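Snack Box Packers Wanted for the June Round

Do you like snacks? Do you like fitting a lot of small things into one box and still getting the lid down? Then we would love to have you with us this June!

We are looking for people to help pack snack boxes for guest bedrooms and for students living away from home. Last year 1,197 boxes went out, and this year the list stands at 1,349, so we need more hands than ever. It's light, friendly work, and you can do most of it sitting down. 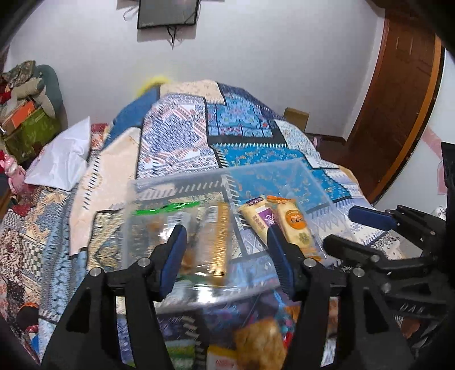 Shifts run from 9:30 a.m. to 1 p.m. or from 2 p.m. to 5:30 p.m., and you can sign up for as many or as few as you like. First-timers get a short walk-through and pack their first few boxes next to someone who has done it before. After that you find your own rhythm (everyone has a different opinion on whether the bars or the candy should go in first, and you will have one too by lunch).

What you'll be doing:

Checking that wrappers are sealed and labels can be read
Filling clear boxes with a mix of sweet and baked things
Keeping nut items on the list for that box, so people with allergies know before they open it
Taking finished boxes to the shelf and bringing back empties

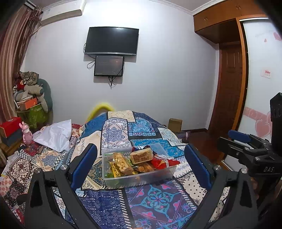 Uter Welcome Boxes | Packing Team

We like a box that looks generous when you walk into a room and see it on the bed. Peanut brittle, a snack bar, little wrapped candies, something in a red wrapper to catch your eye: a good mix matters more to us than a perfect layout. If you have an eye for that kind of thing, tell us!

You don't need experience. You do need clean hands, closed shoes and a fair amount of patience with crinkly packaging. Packers should be 16 or older, and anyone under 18 needs a signed form from a parent or guardian. If you have a food allergy, please put it on your sign-up form and we'll find you a station that works.

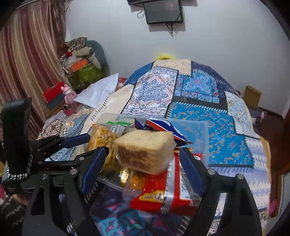
Wrapped bread and a pastry in with the snacks.

Packing pays by the shift, with a meal included, and there are 135 places in all. Bus fare is covered if you come in from Erent or Shirazi. Bring a water bottle and a sweater, as the packing room is kept cool.

To apply, fill in the short form at the Uter front desk or send us a few lines with your name, your age, the shifts you'd like and your favorite snack. Yes, we read that part! Replies go out before the end of May.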